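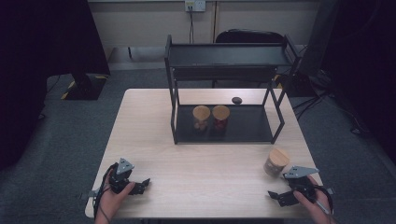
4. Putting the Jars Away

Storing jars on a rack is the kind of chore most people finish without remembering they did it. We chose it for the Vetau study because it looks easy and is full of small traps. A shelf with a tier above it leaves little room for a hand to come in from the top, so the jar has to be held low on the glass and slid in from the front. The lid is wider trouble still: a gripper that closes on the lid alone may lift the lid and leave the jar behind.

Our training set for this chore holds 249 demonstrations, all done by people using a pair of hand-held grippers. The policy was then run on the two-armed Pruvemo platform with fingers of the same shape. We were delighted by how much carried over. On a clear table, with one jar left to store, the robot put the jar on the lower tier in 17 of 20 trials, and in several of those it nudged a neighboring jar aside with the back of one finger to make room. We had not asked for that behavior in the instructions to our demonstrators, but a look through the recordings shows that many of them did it.

4.1 What the fingers see

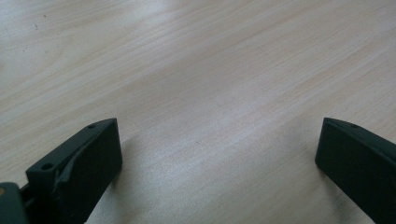 Figure 3. View from a hand-held gripper, jaws open above the tabletop.

Haf Meredith
Lead author, manipulation and data collection

The view in Figure 3 is a hard one for a policy, and it comes up all the time. With no jar between the fingers, there is only wood grain and glare to go on, and one patch of table looks much like the next. A person at this point simply glances up. Our first policy, which used the finger-level view alone, tended to drift in small circles over bare table until the trial timed out. Adding the head-level view fixed most of this. The robot now makes one broad move toward the jar and leaves the last part of the approach to the finger-level view, where it does very well.

Glare deserves a word of its own. We had expected the glass to be the problem, and spent most of October on it. The tabletop gave us more trouble. A bright haze on pale wood washes out the grain, and the policy seems to use the grain to judge how fast it is moving. Carys Parri suggested varying the brightness of the training images in patches instead of all at once, and the drift on bright areas dropped sharply -- a small change, and the one we would recommend first to anyone trying this at home-kitchen scale.

4.2 Is the chore done?

Partly, and we find that exciting. The 3 failures in the main trials all came at the shelf, with the jar touching the rim of the rack and the arm continuing to push. A person feels that contact and backs off. Our arms have no sense of touch at the fingertip, and the Craddock controller we use reacts too slowly to make up for it. Speed is the other gap: the robot takes nearly a minute per jar. For a shop floor that is too slow, though for a pantry at night it might be fine.

We repeated the trials with the Clerkar fingers, which are narrower, and saw fewer bumps against the rack but more slips on the glass. Section 5 compares the two sets of fingers in detail.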